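Wanted: two more people for our robot arm build

We're a small group putting together a tabletop helper arm in the shared workshop at Flilldale, and we'd love some company! The idea is an arm that can tidy things on a table and open a small drawer when asked. Most of the work so far has been in simulation, on Gerardo's computer (he has 604 test runs saved and can't bear to delete any), and now we want to start on the real thing.

You don't need a degree or any robot experience. If you can solder, or write a bit of Python, or you're just patient with fiddly screws, come along. Loredana Caputo looks after the wiring, Oratile Mabuza does the 3D models and would really like someone to share the modelling with. It's unpaid, but parts are covered: we have about £500 left, and tea is free.
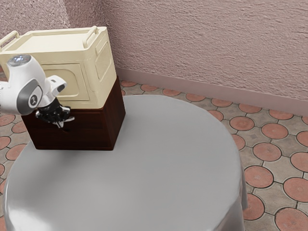

The arm by the cabinet and storage container, in our simulator.

We meet on Thursday evenings from seven, upstairs, and you'd be welcome to miss the odd week. Under-18s need an adult with them. To join, send a few lines to Rebecca Fiore through the workshop noticeboard by 2/20/26, and tell us something you've made or mended, even if it fell apart afterwards.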